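From: Dana, Ostitz bench
To: benchwork list
Subject: Re: Re: tube handling, who is doing what
Date: 6 April 2018

Italo, you asked what "automation" means at our end these days, and whether anyone has been sent home over it. Short answer to the second part is no. The answer to the first part is that grown adults with certificates are picking up test tubes with a pair of black fingers on a handle, putting them in a rack, and doing it again.

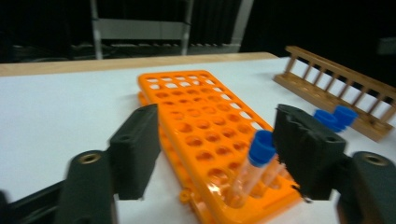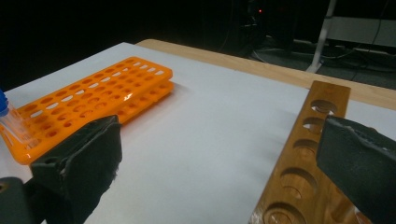
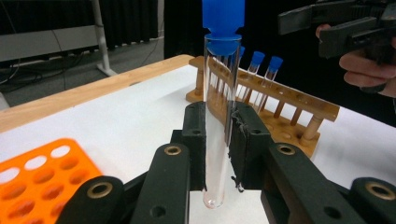
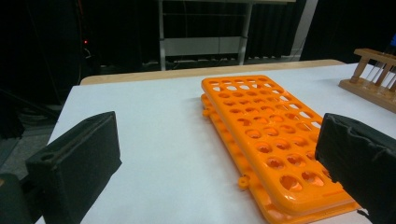 Orange rack, wooden rack, hand grippers, one table.

The arm that is supposed to do our sorting learns from recordings of people doing it, so somebody has to be the people. At Ostitz that means whoever is on bench. We started in December with a man from Gukham who did all of it himself and had beautiful wrists. He went back to Gukham. Then it was put to us as an "opportunity to contribute process knowledge," and now I contribute process knowledge for two hours a shift.

You wrote that your people are worried about their jobs. Mine were too, for maybe a week, and then they were worried about their thumbs. Squeezing a handle all morning uses a part of your hand that pipetting left alone, and pipetting didn't leave much. If your management hasn't thought about this yet, get in there before they do. We asked for a limit of 15 minutes at a stretch with a break after, and we got it, mostly by having Ferri (our deputy, you met her at the Plollora thing) go and do 40 straight in front of the manager while making small noises.

What has changed, as far as I can see from down here:

Scheduling. It used to be accessioning, spin, sort, load. Sort is now split into sort, meaning the real one with real samples, and "sessions," meaning the gripper table with its own tubes that never go near a patient. Sessions have their own column on the roster. They were going to come out of quiet time. I don't know whose quiet time they had in mind but I'd like to visit it. In practice they come out of the hour when we used to do stock and inserts, and the stock cupboard shows it.

Pay. Nothing for doing sessions, at first. The argument was that it was lighter duty. We argued that it was different duty, and that teaching a trainee gets you the training rate, so teaching a machine ought to as well. This took until the end of winter. We got the rate. I still think the clincher was that HR had to fill in the trainee's name on the form.

Being watched. Read this bit twice. The tool has a camera on it, looking down at the fingers, and it will pick up whatever is on the other side of the table, including hands. Ask what is kept and for how long, and who can look. Ours is kept and used for the arm and we have it in writing that it can't be used for appraisal. It wasn't in writing until we asked. I don't think there was a plot, I think it hadn't crossed their minds, but things cross people's minds later on.

Skill. Hard to explain to anybody off the bench. I can move tubes between racks by hand while talking, with the radio going, and never look down. With the gripper I am a beginner. You find out how much your fingers were doing: the little wiggle when a tube catches on the rim of the hole, the way you tilt it a hair before it seats. The fingers on the tool don't tell you any of that. You have to look, and go slow, and if you rush you do a bad one and it gets thrown out. Our newest hire is better at it than I am by a mile. She's been here since January. I've been here since the building had a different name. I am being very mature about this.

Numbers, since you'll want one for your meeting: they asked us for 900 good runs before the arm gets a turn at anything. A good run is one tube, picked up clean and put down where it was meant to go. "Good" was never defined past that, so there was an argument about caps, then an argument about tubes that lean in the rack, and both of those ended with bench staff writing the definition. I'd hold on to that if I were you. Whoever writes down what counts as done properly has a bit of a say in how it gets done, arm or no arm.

Will it take the sorting off us in the end? Probably some of it. I won't weep for sorting. What I would like to know is what goes in the gap, and on that I've had two meetings and a slide with an arrow on it. The arrow pointed up and to the right. Our position for now is no change to head count without talks, and the hours it frees go to the backlog first. The second half was agreed to so quickly that I've been uneasy ever since.

Practical things for your lot before you start: ask for at least five people trained on the tool, or it will become one person's whole job and everyone will forget it was a choice. Put the table at a height where nobody has to hunch, and ask for spare finger pads, because they get ragged. And get the rest breaks onto the roster itself, where they can't be lost under "as workload permits." I have yet to see a workload permit anything.

I can send you our wording on recordings and on the rate. It's a page and a half and Ferri's comments are still in the margin. Some of them are rude, I'll take those out. Or leave them in, let me know.

Dana

----- Original message -----
From: Italo Palumbo
To: benchwork list
Subject: Re: tube handling, who is doing what

All,

We've been told at Plollora that an arm is coming for tube sorting and that staff will be "involved in the teaching phase." No dates, no detail. Half the bench thinks they'll be out and the other half thinks it will never work, and I have to go into a meeting and sound as if I know which.

Is anybody already doing this? What does it look like day to day, who does it, and has anyone lost hours or a post? Anything on paper would help. I'm not after a policy, just what you asked for and what you got.

Thanks,
Italo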